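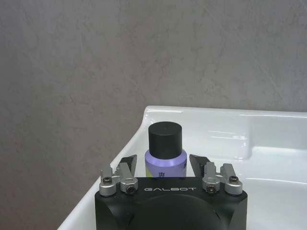
Purple bottle, black cap, white sink.

So Reteck has quietly moved its cloud sales team under the hardware group. No announcement. Customers found out when their account reps got new email signatures.

This is the third home for that team since Reteck bought Fullik. First it was a "standalone unit," then it was "part of the platform family." The platform family has since been reorganized out of existence.

The memo, which a friend at the Greltside office read to me over lunch, runs 729 words. The word "customer" shows up in the last paragraph, next to the parking update.

About 1,566 people now report up through a group that mostly sells storage boxes. I'm told the first all-hands went 20 minutes, 9 of them spent getting the slides to load. From the cloud.

Meanwhile Tehrani is calling every Reteck account it can find and offering to match prices through March. I know this because they called me. I run a two-person shop and we have one server.

Reteck's press office says it doesn't comment on internal structure. Fair enough. By the time they drafted a comment there'd be a different structure.

Anyway, my renewal is due and my new rep's voicemail is still the old rep.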